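Skumden Tabletop Packing Set
README

Contents of this folder

The set covers small packing jobs done at a table: putting pens, cables, cards and other desk items into open-top boxes, taking them out again, and closing up the work area. It was put together for people who study how everyday objects are sorted and stored. There are 600 recordings in total. Of these, 492 passed review and are in the main folder. The rest are in a folder named "held" and should be left out of any published count.

Version and date

This is the second release, dated 2024-01-18. The first release used the same tasks but had no item list, and file names did not show which box was used. Titell, the labeling tool used for both releases, writes one text file per recording. Files from the two releases should not be mixed.

Room and furniture

Sessions were recorded in the large open room at Buschmann. The tables are white, and the room is bright. Shelving stands out on the floor near the pillar, so the background changes a good deal depending on which side of the table is being worked from. People may pass behind the work area. Faces are blurred in the released files.

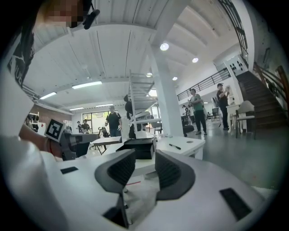 Table positions were not fixed between sessions. If your work depends on the distance from the box to the table edge, measure it for each recording and do not carry a value over from the one before.

Tasks

There are 4 tasks:

pen_in: a pen starts on the table next to the box and ends inside it.
pen_out: the same in reverse.
mixed_in: several desk items go into one box, in any order.
clear: everything left on the table is moved to one side.

The box stays open in all four. Lids were tried early on and dropped. A task is marked complete when the last item has been let go and is resting where it should be. A pen leaning on the rim of the box counts as incomplete.

Labels

Each label file gives the task name, the start and end of each move, the item moved, and a result. Item names come from the Esix list, which is included as items.txt. Of the reviewed recordings, 432 have a label for every move. The others have a task name and a result only.

Known problems

Dark items are hard to make out once they are inside a black box. Labels for these were set from the moment of release, so the end time may be slightly early.

In mixed_in, the word "cable" was used for both short and long cables. This will be split in the next release, planned for February.

Use

Please cite the set as Skumden Tabletop Packing Set, second release. Corrections to labels can be sent as a plain text file with the recording name on the first line.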